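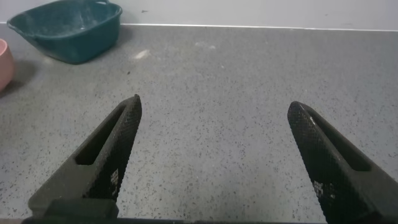 Flenora runs an open day every February, and if you've never been to one, it's the best way to find out what we do all day. We're a small robotics shop in Flenddale, and we teach robot arms to handle ordinary kitchen stuff. On open day you get to stand right next to the bench and watch! The one everybody crowds around is the countertop demo, with the gray speckled counter, the teal tub near the back and the two black fingers held wide open. People always want to touch the fingers (go ahead, just ask first) and feel the bumpy pattern on the inside faces. I've been doing this for years and I still like running my thumb over it.

I started Flenora in a rented unit behind the old Solanki building, with one arm, one desk and a space heater. There are 11 of us now, and we have 1130 square feet, most of it benches. The desks got squeezed along one wall and I'm sorry to say mine is the one by the bathroom.

So what do you get if you come by? First I talk for a few minutes, longer if you let me. Then we split into groups and go around the benches. You can drive an arm yourself with the hand controller, and we'll set you up with cups and bowls to practice on. Kids are often better at it than their parents. After that we do the Neker demo. Neker is our own software, the part that decides where the fingers should go, and we'll show you a run on the big monitor so you can see what it's thinking. Sometimes it drops things. We leave those runs in, and I'm happy to talk about why they went wrong for as long as you want to stand there.

This February we had about 2185 questions, or that's how my voice felt by the end of it! Thank you to everyone who came out, and to the high school class that stayed an extra hour and ate all the pretzels.

We also do visits for schools and clubs during the year. Groups of up to 18 fit fine, and there's no charge. Closed-toe shoes, please, and tie back long hair if you plan to drive. Parking is on the side street, and the door you want is the green one. Ring the bell twice, the first ring doesn't always work.

Page updated March 17, 2020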